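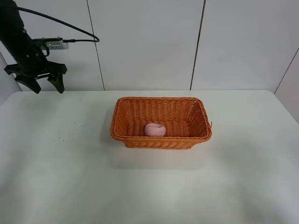 Drying Time of Water-Based Paint on Interior Plaster Under Three Ventilation Conditions

Ross MacKinnon
Building Materials unit, Stetudcombe campus

1. Purpose

The tin of a water-based wall paint usually gives one recoat time. Painters working in closed rooms often find the surface still tacky after that time has passed. This report compares the touch-dry time of one paint, Mevano low-sheen white, on plasterboard samples kept under three ventilation conditions. Colour and sheen were not assessed.

2. Materials

The samples were offcuts of standard plasterboard, primed with one coat of Bramevero sealer and left overnight. All offcuts came from the same sheet. Paint was stirred for three minutes before use and applied with a short-nap roller. The roller was weighed before and after each coat so that samples with too much or too little paint could be rejected.

3. Method

Six samples were painted for each condition:

A -- closed cupboard, no air movement
B -- open room, door ajar, no fan
C -- open room, desk fan on low, set back from the samples

Room temperature was held at 20 degrees by the building system. Humidity was read from a wall gauge but could not be controlled. Each sample was touched near one corner with a clean gloved finger at intervals of three minutes, and a fresh spot was used each time. A sample was recorded as touch-dry when no paint came off on the glove and no mark was left.

4. Results

Samples in condition C were the first to dry, and all of them were touch-dry within 30 minutes. Condition B was slower, and its samples did not all dry together: those nearest the door finished ahead of those along the back wall. Condition A was the slowest by a clear margin. Two of the cupboard samples still marked under light pressure when the session ended and were recorded as not dry.

One sample in condition C was rejected for uneven coverage and repainted on a spare offcut.

5. Discussion

The order of the results was expected. Water leaving the film raises the humidity of the air next to it, and without air movement the rate of drying falls. The spread within condition B was larger than planned for and suggests that position in the room should have been rotated between runs.

The finger test depends on the person doing it. A weighted cotton pad would give a more repeatable result -- the Spanos handbook used in this unit describes one -- but the pads did not arrive before the September session.

6. Further work

Repeat condition B with rotated positions. Add a second coat, where the recoat time matters more. Log humidity inside the cupboard.

Related reports
Adhesion of filler to damp timber
Shrinkage in lime mortar samples
Comparing roller nap and paint use per square metre
Sealer or no sealer: paint uptake in new plasterboard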